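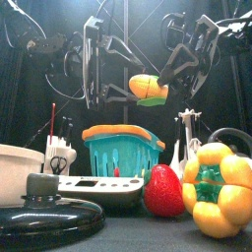
Should play food be stored apart from the play pots and dishes?
Keep them separate if the children are under five. Food in one low open bin, pots and lids in another. Older kids can handle a mixed shelf as long as every big piece has a spot.

OK start. Say hi, thank Wirnthorpe for the room, phones off. Handout is on the chairs, don't read it out.

Who I am, short. Play corners, nurseries mostly, then families at home. Worked with Nahuel Domínguez on the Viseck toy library, he did the sorting, I did the shelves. Skip the long version unless asked.

Main point up front in case I run out of time: play kitchens get messy because the stuff has no home. Kids are fine at putting away. They're bad at deciding. So are we.

The big stuff first
Pots, lids, kettle, utensil holder. These take the space. Sort them before you touch a single carrot.
Lids are the worst. A pot lid is wide and flat with a knob on top, won't stack, slides off whatever you put it on. Store it standing up, in a plate rack or a magazine file. Or on its pot, if you still have the pot (ask room: hands up who has a lid with no pot). Pause for laugh, maybe.
Real lids vs toy lids. Lots of homes mix them. Fine by me, check the weight. No glass.
Utensil holder: packed full is the normal state. Take out half. Put the other half in a closet and swap in March or whenever. Kids pull one spoon and the whole holder goes over, then there's spoons everywhere and somebody's crying.
Heavy base. If it's a light plastic one put a bag of rice in the bottom, taped shut.

Then the food
We did a count for the Viseck library, 1151 pieces of play food across 47 loan boxes. READ THAT TWICE. People like that number.
Most borrowed: corn. I'd have bet on cake. Nahuel says it's the bumps, kids rub their thumbs along the kernels. Bogdan Dumitrescu thinks it's just because it's yellow. Let them argue it in the break.
Corn is a good tester piece btw. Long, awkward, sticks out. If your bin holds the corn lying flat the bin is big enough. If it has to stand on end, it'll do for a small set but it'll get crowded quick.

Go to next slide here, not before. Last time I jumped ahead.

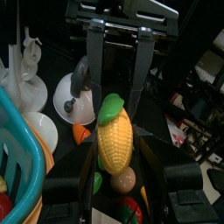 Slide 8. Toy corn in the black tray, carrot next to it, blue basket to the left.

Leave it up while I talk about trays.

Tray vs basket
Tray: low sides, you see everything, pieces go in from any angle. Good for under fives. Bad for carrying, stuff hops out.
Basket: slotted sides, thick rim, easy to grab. Good for the walk from the shelf to the rug. Thin leafy bits get through the slots though. Line it with a dish towel.
Use both. Tray lives on the shelf, basket does the trips.
Dark tray, bright food. Works better than you'd think, the pieces stand out and a kid can see what's missing. White tray and white dishes = lost saucer. Ask me how I know.

Mystery pieces
Every set has them. Round tan thing, egg or potato? Depends who's cooking. Don't label it. I used to label evrything, big mistake, had a four year old in tears over a potato that was an egg yesterday.
Loose leaves and green bits. Keep for one month. If no one has asked for it by then it goes.
Cut halves with the hook tape worn off: don't throw out, they make good soup.

Putting away, the actual routine
Set a timer, 8 minutes. Shorter and they rush, longer and they wander.
Big things go first. Kettle, pots, lids standing up.
Then food, any order, into the tray. No sorting by fruit and veg at this point!! Sorting is a game for another day and it kills the tidy up.
Dishes last. Bowls nest, round ones with round ones.
Grown up does one piece for each piece the kid does. You don't stand there pointing.
Stop when the timer goes even if it's not finished. Hard for some of us.

Washing - do this bit fast
Hard plastic: warm water, dish soap, old toothbrush for the kernels and under the husk. Air dry on a rack.
Anything hollow with a seam, don't soak. Water gets in and stays in. Wipe it.
Wood: damp cloth only.
Fabric food in a laundry bag, cool wash.
Someone will ask about the dishwasher. Top rack, hard plastic only, no heat dry, and I'm not paying for it if it warps.

Buying
Don't name prices, they go out of date. Brokum do loose replacement pieces now, Ó Flaithearta has the catalog at the back table. Buy one pot that fits the shelf you've got before you buy any more food.

Activity if there's time (check clock, if it's past 3:30 skip to questions)
Hand out the bags. Each table sorts theirs into tray, basket, closet. No talking for the first minute. Then swap tables and see if the next lot can find the corn.

Questions. Repeat them into the mic, Bogdan's recording.
Collect the bags back!! Lost half the peppers last time.
Sign up sheet for Viseck visits by the door.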